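Small business coaching FAQ

Share 14 Comments 3

Quick answers, written between calls. More added when I get a minute.

Do I need a niche before I book?
No. Come with two or three ideas and we pick one on the first call. Takes half an hour, usually less.

What does the starter package cost?
400 for the month, paid up front. Four calls, plus email in between. No contract after that – carry on or stop. 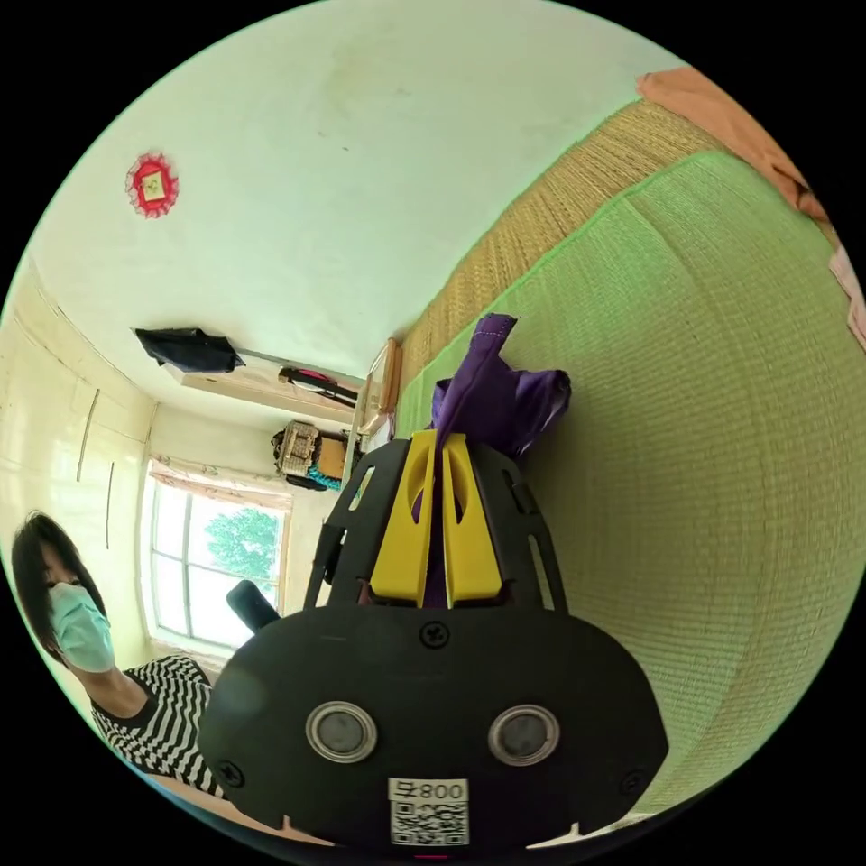
Svetozár Skála asked whether unused calls roll over into the next month. He'd missed two in March with a big client deadline and didn't want to lose them.

Yes, they roll over once. After that they're gone, sorry.

Which tools do I have to use?
Netwood for bookings, Hondeck for invoices. Both have free versions. If your allready set up on something else, keep it.

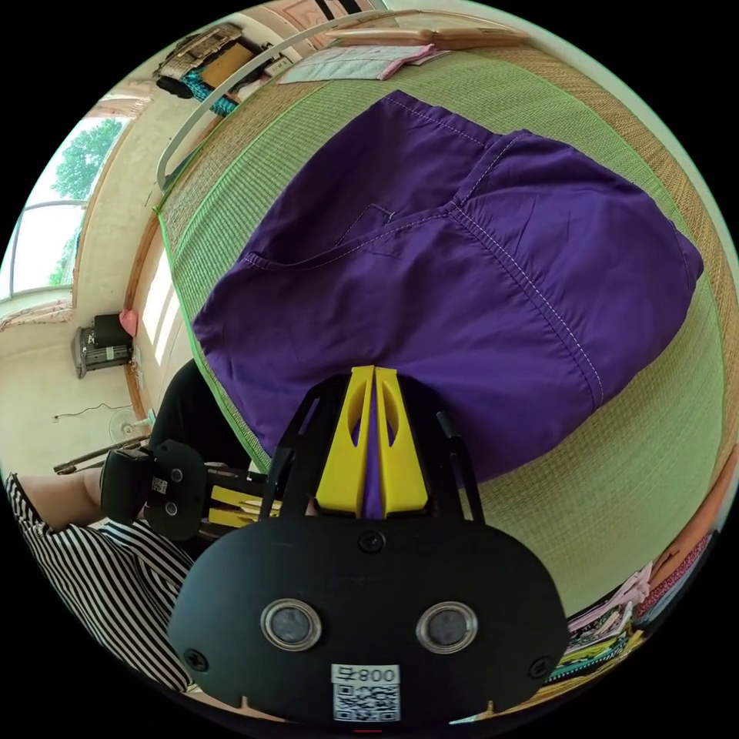
Invoices go out on the first, payment in seven days. Put late fees in your terms from day one. Much harder to add them later.

How many followers do I need?
Wrong thing to worry about. One client came to me with 2000 followers and no sales. Fix the offer first, then post.

Can you look at my website?
Yes, homepage and services page only. Send the link the night before – not five minutes before the call please.
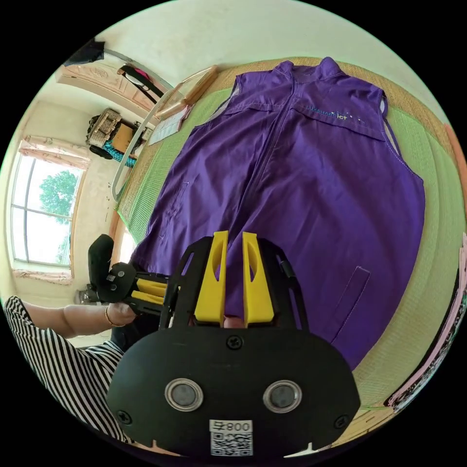 Prices should be on the services page. If you really cant show a price, show a "from" figure. People leave otherwise.

Is the Sternevum group included?
Yes, for as long as you're a client. Ask in there first for small stuff, it's quicker than emailing me.

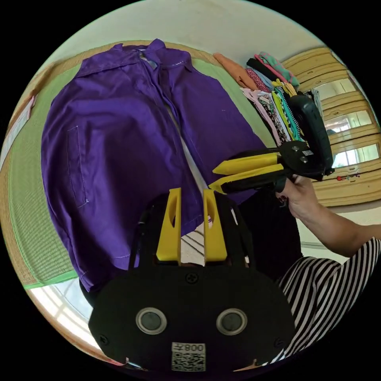

Branislav Charvát
Business coach

Refunds?
Full refund up to the second call. Nothing after. Email me, no form.

Contact | © 2026 | Back to top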